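Subject: Re: [postthorpe-home] Loft hatch cupboards and the under-stairs question

27 June 2024 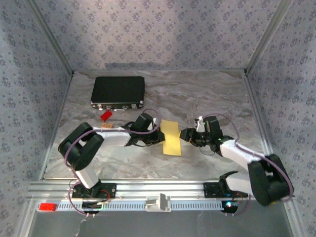 Hi all,

Sorry for the slow reply, been up a ladder most of the week and then the broadband went. Answering Dalva's message below and a bit of Jailson's from before that, which I've lost, so apologies if I get his wrong.

Dalva Andrade wrote:

> Has anyone in the terraces on the Postthorpe side done anything sensible with the space under the stairs? Ours is the usual triangle. Tall at one end, nothing at the other, meter in the middle where it is most annoying. At the moment it holds the hoover, the ironing board, two bags of bags and whatever we threw in before my mother came at Christmas.
>
> I had a man round to quote for pull-out drawers and he said 4000, which I thought was a phone number at first. Osvaldo says he could do it himself but Osvaldo also said that about the bathroom.
>
> What I want to know is:
>
> - do pull-outs work or do they just fall off the runners
> - can you box in the meter
> - is it worth lining it, or just paint
> - what on earth goes in the low bit
>
> Thanks in advance. Will bring cake to whoever saves me the 4000.
>
> Dalva

Right. In order, more or less.

**Pull-outs**

They work. Ours have been in since December before last and get yanked about by children. But it's all in the runners. The first set I bought were cheap and short and they sagged as soon as there was a full toolbox on them. Took them off and fitted full extension ones, heavy duty, bought from the place on the Zanditz estate behind the tyre shop. Ask for the weight rating and then go one up. If they can't tell you the rating leave them there.

The other thing is the floor. Ours slopes. Yours will too, they all do on this side. If you build three units and stand them on the bare boards they'll roll out on their own or not shut at all. I put down a base first — just a frame of battens with a sheet on top, packed level with slips — and screwed everything to that. Took a whole evening to get level, and everything after was quick.

Joaquín Medina did his a different way, on castors. No runners at all, each one is a box on wheels with a front stuck on and you pull it straight out into the hall. Much cheaper. It does scratch the floor, he has a runner of carpet there now. But you can wheel the whole thing to where you want it, which is quite nice for shoes, and you can get right in behind to clean. I'd look at his before you decide. He won't mind, he shows everyone.

**The meter**

Don't box it in so it can't be got at. The reader needs to get to it and so do you if something trips. What I did was a plain door with a magnetic catch, no handle, same colour as the rest. Lifts off completely. Leave a gap at the top and bottom so it's not sealed up. And don't store anything in front of it, tempting as it is. I measured the opening too tight the first time and couldn't get the cover off the fuse box with the frame in place, so had to take it all out agian. Open every flap fully, then measure.

If the box looks old get it looked at BEFORE you build round it. Not after. I won't say who did it after.

**Lining or paint**

Paint. Jailson was keen on tongue and groove if I remember right, and it looks lovely in his, but you lose a bit of depth all round and in the low end you haven't got depth to lose. Also it's a pain to scribe along the underside of the treads. I used a light colour, two coats, and put a stick-on light in with a sensor. That made more difference than anything else in there. I can find the hoover bags now.

If the wall is cold (outside wall, end of terrace, you know who you are) leave an air gap behind whatever you put in. Thaís had a line of coats go green along the back. She has slatted shelves now and a tub of those crystals, and hasn't had it since.

**The low bit**

Everyone's problem. What I've found:

- under knee height, don't bother with shelves. One deep drawer or a lidded crate with a rope handle, so you drag it out
- things you want twice a year. Decorations, picnic rug, paddling pool
- NOT shoes, you will never kneel down for them
- the very end, the last bit of the triangle, I just blocked off. Gave up on it. Feels like a waste for a day and then you forget

Ironing board goes flat on the inside of the tall door, on two hooks. Check it clears the shelves when the door shuts, mine didn't and I had to trim a shelf back. Hoover on the floor of the tall end with the hose on a peg above. Bags of bags, no help to offer, we have those too.

**Cost**

4000 is a lot. To be fair to your man, if it's sprayed fronts and soft close and he's moving a socket then it does add up. Ours was well under that but I'm not counting my own time, or the sheet I cut upside down. Ask him for a price on carcasses only, no fronts, and get Osvaldo on the painting. Leite on the high street will cut boards to size if you take in a list, and they're usually fairly accurate. Write the measurements in millimetres and write which way the grain goes. They charge per cut after the first 12 so draw it out on paper and see which pieces can share a line.

Handles, I used the Wusska ones, the plain bar type. Fine so far. They do stick out into the hall a bit and catch on pockets, so if your hall is as narrow as ours maybe finger holes instead. A big drill bit and some sandpaper, done.

**Before you buy anything**

Empty it. All of it, out into the front room, and leave it there overnight. We got rid of nearly half and I'd have built a whole drawer for things that went to the tip. Then stack what's left into groups against the wall and measure the groups. Build to that. I did it backwards first time, made the drawers all the same width becasue it looked neat, and the only thing that fitted the middle one was the middle of something else.

Height too. Tallest thing you own that has to stand up (ours is the mop) decides where the first upright goes. Put a bit of tape on the wall and live with it for a few days.

On the loft hatch, which was the original thread before we all wandered off — Osvaldo asked if the cupboards either side would take weight. Depends what they're fixed to. If it's only plasterboard then light things, bedding and so on. Find the joists, mark them, fix through to those. I've got a detector he can borrow, it beeps at everything but it gets there. Keep the boxes small up there as well, anything you can't carry down the ladder with one hand is staying up there for good.

I've got offcuts of the base sheet left and a handful of the packing slips if you want them Dalva, they're only in the way. Also one spare pair of the good runners, would do a single drawer. Come and get them, number 29, ring twice as the bell sticks. Evenings best.

Coffee cake if there's a choice. Got to go, ladder's still out.

Rui

ps Joaquín if you're reading can you send round the drawing of your castor boxes, the one with the sizes on. The link you put up before doesn't open for me.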